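3.2 Bench layout and spill scoring

All pours were done on a plain white table with brown paper laid over most of the top. We tried bare table first (the Filo pilot) and small spills were close to impossible to see, the liquid just beaded up and vanished under the lights. On brown paper even a little shows as a darker, glossy patch. New sheet every Monday, sooner if it tore or went soft.

The kit is kept small on purpose. One double-ended jigger, stainless steel. One small clear glass. No bar mat, as a mat hides exactly what we want to score. Fig. 2 gives the bench from above with the jigger laid down on its side and liquid on the paper at the foot of the glass.
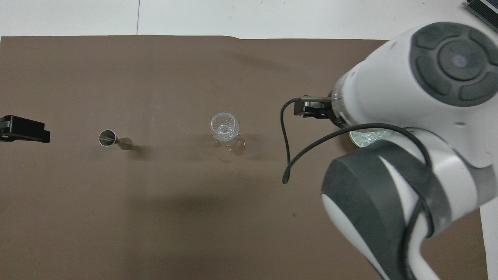
Figure 2. Jigger, glass and spill patch on the paper.

Patches were scored by colour and spread, not volume. Weighing the sheet was tried at Vidiletti and given up, the paper takes up moisture from the room and the readings drifted. A patch touching the base of the glass counts as a rim spill. Anything clear of it is a carry spill, i.e. lost on the way over. Patches that run togther are scored once, as rim. We know this under-counts carry spills, see Limitations.

Of 998 pours logged, 501 left a visible mark on the paper. Higher than we expected going in. The Eltum set has a lower rate but used a wider glass, so the two shouldn't be read side by side.
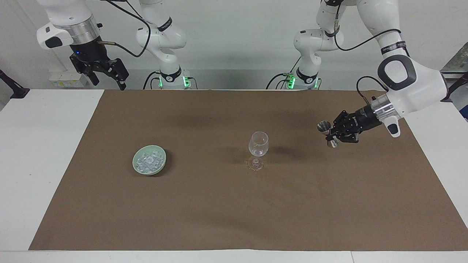

Height of the jigger over the rim seems to matter more than speed. Held well up, the stream hits the inside wall and kicks back out. Held level with the rim it tends to run down the outside of the cup instead and drip off the waist. Neither is great. Igwe bench notes suggest tipping from just above the rim and holding still at the end for the last drops, and we followed that for the final 40 pours only, too few to say much. Those are reported seperately in Section 4, with the 2 pours where the glass tipped over left out.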